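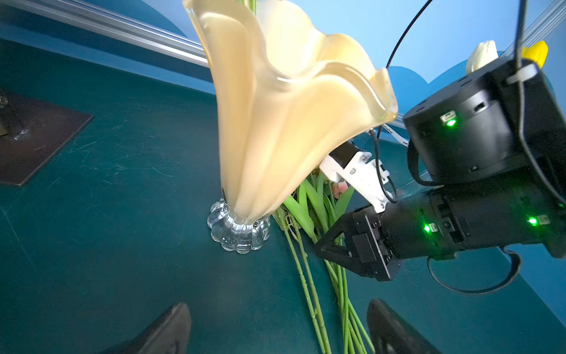
The north entrance of Desjardins station was closed in December, and Gunther still walked to it every morning. He had used those stairs for 15 years. Now there was a fence, and a paper sign about new elevators.

Kamonchanok sold tickets at the window inside. She watched him turn around again, and she felt sorry for him.

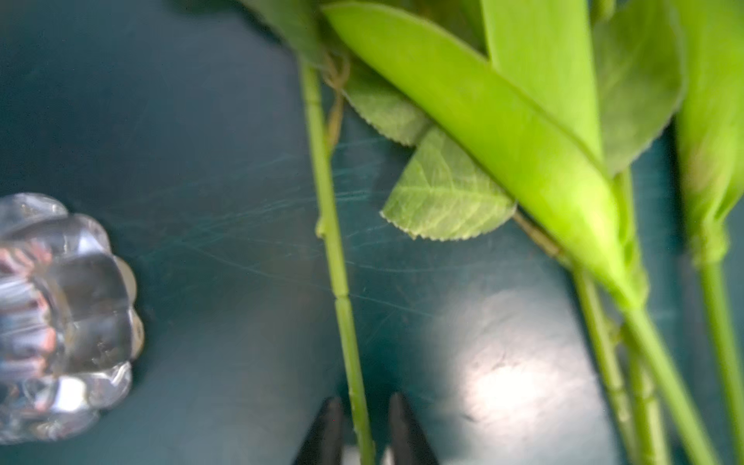
Clear glass, teal tabletop

"You must go by Funell Street," she told him. "It is only 2 minutes more."

"I know the way," he said. "My feet do not know it." 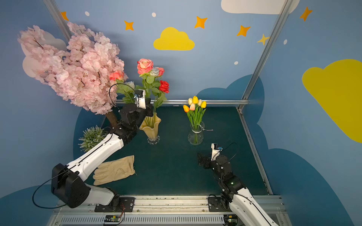 Clouds and stars on the blue walls

The stairs were from 1941, and the middle of each step was worn low. He asked if the workers would keep one. She promised to find out — she did not know whom to ask.

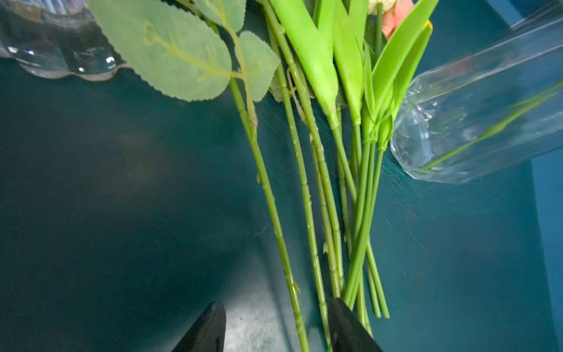 Kamonchanok Ruangrit: They kept the bottom step. You will stand on it when you wait for the Troltley train.

He read her note twice, then took Funell Street.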